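**第 3 章 两种手持夹爪的对比试用**

版本日期：2026-03-21
编写：Houda Radwan　校对：Laurier Desjardins

本章写给第一次做夹爪对比的同事。读本章以前，请先完成第 2 章的安装，并且确认 Stadum 记录盒可以正常开机。本章里，“K 型”指 Katau 手持夹爪，“L 型”指 Kamel 手持夹爪。两种夹爪的开合方式相近，但是手指的形状、扳机的行程和镜头的位置不同，所以同一个人用起来感觉也不同。对比的目的是选出下一批要用的型号，并且把选择的理由写清楚。

## 3.1 开始以前要准备的东西

- K 型和 L 型夹爪各一把，手指已经装好
- Stadum 记录盒，带电源线和备用数据线
- 标定板和标记贴片（和软件包里的编号表一致）
- 试用用的物品一组，见 3.4
- 干的无绒布，用来擦镜头
- 记录表，纸的或者电子的都可以，但是一次对比里不要混用

> 注意：两把夹爪的充电器插头看起来一样，电压不一样。请看充电器背面的标签，K 型的标签是蓝色，L 型的标签是灰色。插错以后保险丝会断，夹爪要送回 Ese Akinola 那里更换。

## 3.2 安装手指和检查间隙

1. 关掉夹爪的电源，把扳机完全放开。
2. 把手指插进滑块，听到一声轻的“咔”。如果没有声音，请拔出来，检查滑块里有没有灰尘。
3. 用手轻轻拉手指。手指可以有很小的晃动，但是不可以向前滑出来。
4. 慢慢按扳机到底。两个手指的前端应该先接触，然后根部才接触。根部先接触的时候，请松开侧面的螺丝，把手指往外移一格，再试。
5. 松开扳机，看手指能不能自己回到完全张开的位置。
6. 另一边重复以上步骤。

K 型的螺丝请用手柄里附带的小扳手。L 型没有附带扳手，工具在 Allow 工具箱的第二层。两种螺丝都不要拧得太紧，塑料件里面的螺纹很容易坏，我已经弄坏过一个，修理等了整个五月。

> 小心：按扳机的时候，请不要把手指（人的手指）放在两个夹指中间。力量不大，但是会疼。

## 3.3 设置镜头

两种夹爪都使用广角镜头，画面的四周会是黑色的圆边，这是正常的现象，不需要调整。需要检查的是夹指在画面里的位置。

1. 打开记录盒，等绿灯不再闪。
2. 在软件里选择“预览”，然后选择夹爪的型号。型号选错也可以看到画面，但是开合宽度的数值会错，请特别小心。
3. 确认夹指的前端在画面中间附近，完全张开和完全闭合的时候都能看到。
4. 把曝光设为“手动”，数值填 164。两把夹爪必须用同一个数值，否则后面比较画面的时候没有意义。
5. 如果画面里灯的反光很强，请先改变人站的位置，不要先改曝光。
6. 把标记贴片放在镜头前面，慢慢转动。软件窗口右下角会显示标记的编号。编号一直跳，说明贴片太斜或者表面有折痕。

玻璃隔墙和百叶帘会给定位带来困难。百叶帘的横条互相很像，软件有时会把上面一条当成下面一条，轨迹就突然跳动。遇到这种情况，可以在桌子上多放几个有花纹的东西，盒子、杂志、彩色的布都可以，效果一般会好一些。纯白的桌面最不好用，请尽量铺上东西。

如果同一个房间里有几个人同时用夹爪，请每个人先说好自己工作的区域。别人身上的衣服或者手臂离镜头太近的时候，会挡住大部分背景，那一段的定位质量就会下降。软件会把质量低的段落标成橙色，试用结束以后可以删掉，不必马上停下来。

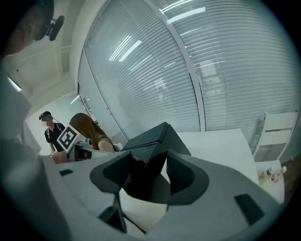 记录盒的数据线也要注意。线从夹爪的尾部出来以后，请先绕过手腕外侧，再往下走。线如果从手腕内侧走，转动夹爪的时候会被拉住，使用的人会不知不觉改变动作，这样比较出来的结果是线的影响，和夹爪没有关系。Sanaa Abdel Rahman 建议用魔术贴把线固定在前臂上，我试过以后觉得很好，现在我们都这样做。

## 3.4 试用的动作

每一位试用的人都要用两种夹爪做同样的动作。哪一种先用，由抽签决定，请把结果写在记录表第一行。

**动作 A：拿起和放下小瓶子**

1. 瓶子站在桌子上，瓶盖拧紧。
2. 从侧面夹住瓶身，提起来，移动到标记的位置，放下。
3. 松开以前停一下，确认瓶底已经碰到桌面。
4. 瓶子倒了也算一次，请如实记录，不要重做。

**动作 B：拉平一块布**

1. 把布随便放在桌子上，不要整理。
2. 夹住离自己最近的一个角，向外拉。
3. 换另一个角，继续拉，直到试用的人自己认为够平。
4. 记录夹了几次没有夹住。K 型的手指前端比较尖，夹布容易；L 型的前端比较宽，第一次用的人常常从布上滑过去。

**动作 C：交给另一个人**

1. 一个人用夹爪拿着物品，另一个人用空手接。
2. 接的人说“好”以后，拿夹爪的人才可以松开。
3. 两个人交换，再做。

每种夹爪一共做 9 次，三个动作平均分配。做完一种以后请休息，让手放松，再换另一种。单次录像的上限是 300 秒，时间到了记录盒会自己停止并且发出声音。没有做完的那一次请标“超时”，不要接着录。

> 注意：换夹爪以后必须重新做 3.3 的第 2 步到第 4 步。Loubna Abou Zeid 和我都忘记过这一步，当天的数据全部不能用。

## 3.5 填写记录表

除了次数和时间，请每个人在用完一种夹爪以后马上写下自己的感觉，不要等到两种都用完。可以参考下面的问题：

- 扳机按到一半的时候，手能不能感觉到夹住了东西？
- 手腕往下弯的时候，夹爪的机身会不会挡住视线？
- 重量是在前面还是在手里？
- 哪个手指先累？
- 换成左手以后，还愿意用吗？

请用自己的话写，一两句就够。“还可以”这样的回答对我们帮助很小。如果感觉到疼，请写出疼的位置，并且停止当天的试用。

表的最后一列是“观察员意见”，由旁边看的人填写。试用的人自己不填这一列，也请不要在填完以前互相商量。

## 3.6 比较结果的时候

1. 先打开两组录像，删掉橙色的段落。被删掉的时间也要写进表里，一种夹爪删得特别多，本身就是一个结果。
2. 看开合宽度的曲线。手没有动的时候，曲线应该是平的。有小锯齿的话，先检查标记贴片是不是脏了，再判断是不是夹爪的问题。
3. 比较失败的次数。请把“没有夹住”和“夹住以后掉下来”分开算，它们的原因常常不一样。前一种多数和手指的形状有关系，后一种多数和夹力以及手指表面的材料有关系。
4. 最后才读感觉部分。先读这一部分，看录像的时候容易受到影响。

如果 K 型和 L 型的结果非常接近，请增加试用的人，不要增加同一个人的次数。同一个人做得越多就越熟练，后用的那一种会得到不公平的好处。

## 3.7 常见问题

**预览窗口是黑的。** 检查镜头盖。L 型的镜头盖是透明灰色，远看好像没有盖。

**标记编号显示为“--”。** 贴片在画面的最边上，或者光线太暗。请把夹爪向中间移，或者打开房间另外一排灯。

**扳机松开以后手指回得很慢。** 滑轨里有灰尘。用无绒布擦，不要加油，油会弄脏镜头的下边。

**软件提示“控制器时间不一致”。** 关掉记录盒，拔掉两根线，先接夹爪，再接电脑，然后开机。顺序反过来的话提示还会出现。

**轨迹在转弯的地方断开。** 转得太快。请先用慢的速度做一次，如果不再断开，就把这个情况写在备注里，正式试用的时候两种夹爪都用慢的速度。

## 3.8 收拾

1. 停止录像，等记录盒的红灯灭了再拔线。
2. 取下标记贴片，放回硬的文件夹，不要折。
3. 把手指张开到最大，装上镜头盖，放进各自的盒子。K 型的盒子放不下 L 型，请不要用力压。
4. 把记录表交给 Houda Radwan，数据按照第 4 章的方法上传。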